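4.2 Storage cases and the sorting of small supplies

Ruoxi Duan, Ysaline Tessier and Reinaldo Marinho
2022-10-28

The second group of households kept their small supplies in plastic cases with a lid. By small supplies we mean tape, thread, wire, spare buttons, fuses, picture hooks and the like, which most people own in quantity and use a little at a time. Of the 80 households in the Narton survey, 30 owned at least one case of this type when we first visited in May. A further 15 bought one before the second visit. The remainder used biscuit tins, jars, drawers or carrier bags, and are dealt with in section 4.3.

Few of the cases had been chosen with care. Several people told us that theirs had come with something else, such as a set of drill bits or a starter pack of beads, and had been kept after the first contents were used up. Cases of this kind tend to set the size of what is stored in them. One resident in Holanda Street had moved all her ribbon on to smaller reels so that it would fit, and had thrown away the reels it was sold on. Another kept a case for fishing weights and would not put anything else in it, although half of it was empty on both visits.
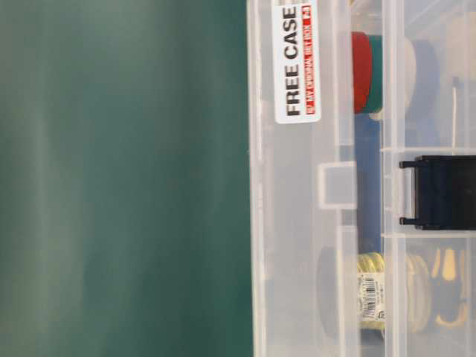
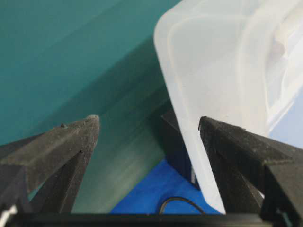 Figure 7. Clear plastic organiser case with a "FREE CASE" sticker and divided compartments (first picture); translucent white plastic container against a teal-green surface (second picture).

We asked each household to show us how they would put away a mixed handful of items from their own supplies. They were not told how to sort them. The most common method was by kind, with tape in one compartment and wire in the next, and this was used even where the compartments were plainly the wrong size for it. Sorting by colour came second and was nearly always limited to thread and tape. Sorting by how often a thing was used was rare, and was found mainly among people who did paid repair work at home.

The dividers mattered more than we had expected. In cases where they could be lifted out, people had often taken out one or two in the first week and then lost them. Where they were fixed, the owners complained about them but kept the contents in better order. At the second visit we recorded 487 items in the wrong compartment across all the cases, and most of these were in cases with missing dividers. An item was taken to be in the wrong place if the owner said so when asked. We did not apply a rule of our own.

Being able to see through the sides was mentioned by many owners as the main reason for keeping a case, yet it seems to have had little effect on how quickly things were found. People who were asked to fetch a given colour of tape usually opened the lid before looking. Round items stored on edge were easy to pick out by colour from above but hard to tell apart by width, and two owners had bought a second roll of something they already had.

Labels were uncommon. Where a case still carried its shop sticker it had normally been left on, and only a few owners had added writing of their own. Shuzhen Jiang, who carried out the May visits, noted that handwritten labels were found chiefly in homes where more than one person used the case. The same was true of the toolboxes described by Caldeira in the earlier Wanum study.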